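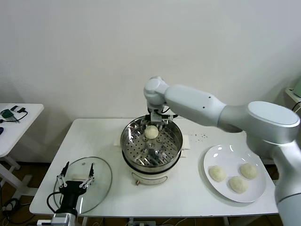

Why not use tongs, was the first reply when I put the plan for Thursday up on the Custus board. Second reply, from the same person a minute later: they meant in my own hand.

Noted. Entered in the log under prior art.

## Stisano, Thursday, evening slot

Goal for the session: get steamed buns out of the steamer and onto the plate with the two arms, no hands on the table between pressing go and eating. Eating stays manual for now.

Where we were at the end of last time: the left arm could find the steamer, the right arm could find the plate, and neither could find the other until they touched. I spent the first part of the evening on that, so anyone who reads "bun transfer" on the booking sheet and pictures an evening of bun transfer should picture a person with a hex key and a cold coffee.

**Limits and zeroing**

Re-zeroed both arms. Left gripper closed hard reads 1644, open to the stop reads 2000. Wrote both on tape and stuck the tape to the inside of the cabinet door. Please leave it there. The previous tape went missing and I found the zero again by listening for the gearbox to complain.

The setting that holds a bun without making it two buns is 1751. I got there by starting wide and closing in small steps on a bun I'd written off, and it's a narrower window than I'd like. A bit more open and it slides out on the lift. A bit tighter and the fingers go through the skin and you get filling on the linkage. The filling on the linkage is mine and I've cleaned it. If you find any more, that's also mine.

Caveat for whoever runs this next: 1751 goes with this brand of bun after this length of time in the steamer. I'd expect a different number for a day-old one out of the fridge. The config file has it as `grip_hold` and there's a comment next to it which used to be ruder.

**Shared space**

Stisness (the planner, for those who came in after we named everything badly) now treats the strip between the steamer and the plate as a room with one key. Whichever arm has the key may go in. The other one waits outside. I had a cleverer version with both arms moving and a predicted clearance. It worked in simulation every time, and on the table it worked until it was asked to do it while I was watching.

The one-key version is slow. It also hasn't bent anything, and I've already had the conversation about bent things with the people who pay for half of this.

Things that had to change to make it behave:

- Waiting pose for the right arm is now over the plate, fingers open. It used to be tucked back by the base, and then it had to unfold through exactly the space it was meant to be keeping clear of.
- Cable on the left wrist gets more slack than looks sensible. With less, it pulls tight at full reach and drags the approach sideways.
- Lid off before start, and put it down on the same side each time. The planner knows about the lid only because I typed in where it is.
- Tray has a metal post in the middle. The planner did not know about the post. It does now.

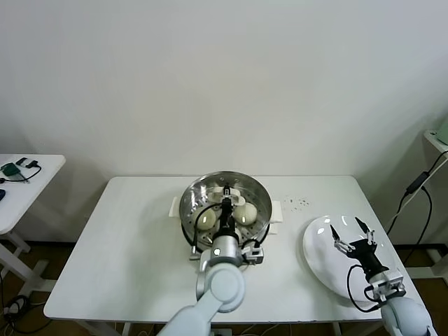 The other change is the approach order, which I had been putting off. Straight down from above is fine for anything sitting near the middle, but the rim is another matter: the wrist housing is much fatter than the fingers, and if you come down vertical on a bun that's snug against the wall, the housing arrives at the rim before the fingers arrive at lunch. So for rim buns the arm now comes in over the center, drops, and slides outward with the fingers already at depth. Then it closes, backs toward the center the way it came, and only lifts once it's clear.

It feels fussy, and I tried skipping the back-up step to save time. The steamer moved. Not far, but every saved position in the file is relative to where the steamer was, so I got to do the calibration again. I've tucked pads against the base on both sides to stop it wandering and I'd like those to stay put.

**Runs**

Did 4 full runs once the order was sorted.

Run 1: good pick, good lift, let go too high. The bun landed on the plate and kept going until it met the rim of the plate. I'm counting it because I wrote the rules.

Run 2: stopped by me. Planner wanted the left arm to go around the right arm by way of the wall. I'd left the old joint limits loaded from the previous branch. My fault, and it took a while to admit that, during which I blamed the power supply, the extension cord and the lighting.

Run 3: clean. Boring to watch. I recommend it.

Run 4: clean until the release, when the bun stayed on the left finger. The skins get tacky as they cool and one side peels off before the other. The arm went home with it, quite pleased with itself, since the gripper had opened and that was all it had been told to check.

So that's the real finding of the evening. Opening the fingers and having put the thing down are different events, and Stisano only knows about the first one.

Ideas, in the order they came to me on the bike home:

1. Tiny wrist wiggle after opening. Cheap. Looks ridiculous.
2. Check with the wrist camera after release: is there still a bun between the fingers, yes or no. Needs a bit of work, as a pale bun over a white table is a fairly mean thing to ask of my threshold code.
3. Wet the fingertips. Works for people making dumplings. I'm not keen on adding water to the end of something with a motor in it.
4. Lower before opening, so the bun is properly resting on the dish and the plate does the holding. I suspect this is the right answer and that I avoided it because it means knowing how tall the bun is.

Started on the camera check before packing up. The view from the wrist is good at this distance as long as the gripper's own body stays out of the crop, so I've masked the bottom of the image. Glare off anything shiny is the main nuisance. The first version of the detector was very sure that a reflection on the rim was food. Second version is less sure of everything, which I'm calling progress until somebody checks.

Crumbs are also a problem. The detector likes them. I could wipe the table, but then it would only work on a wiped table, and I know this workshop.
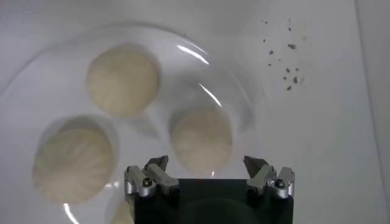

Somebody reading over my shoulder at this point asked whether the program knows a bun from a doorknob, and whether it would try to lift the doorknob at 1751 as well. It would. I explained that it has no idea what a bun is, it looks for something pale and round of the right size in the right place, and they said that was also how they shop.

Then they asked the better question, which was why I'm detecting the bun at all when I could read the motor load on the gripper. Closed on something and closed on nothing pull different currents. True for the pick, and I should have done it weeks ago. For the release I don't think it helps. A bun glued to one finger by its own skin puts no load on anything. But it would have caught a couple of empty picks from last session, when the arm carried nothing to the plate with great care and set it down gently.

Added to the list. Credit in the commit message if they tell me how they spell their handle.

**Parts and leftovers**

The replacement hinge screws from Matoušek arrived and they're the right thread this time. I swapped the ones on the left gripper only. The right gripper still has its old ones and they're fine, just a bit chewed from me and the wrong driver. Spares are in the drawer with the heat shrink. Put them back in the bag, please, they're very good at looking like the other screws in there.

Cables under the table are still a mess. I know. I stepped over them all evening in the belief that this counts as managing them. If anyone has a length of floor channel they're not using, I'd take it.

Left on the branch `release-check`, not merged. Main still has the version that drops from too high, so if you demo it for anyone, use a deep plate.

**Next slot**

- Lower-then-open, with bun height as a typed-in number to begin with
- Load check on the pick
- Wiggle, but only if the above fails and the door is shut
- Find out who adjusted the height of the table, and put it back
- More buns. The run 4 one was still attached when I shut down, and I ate it off the gripper. Finger pads have been washed.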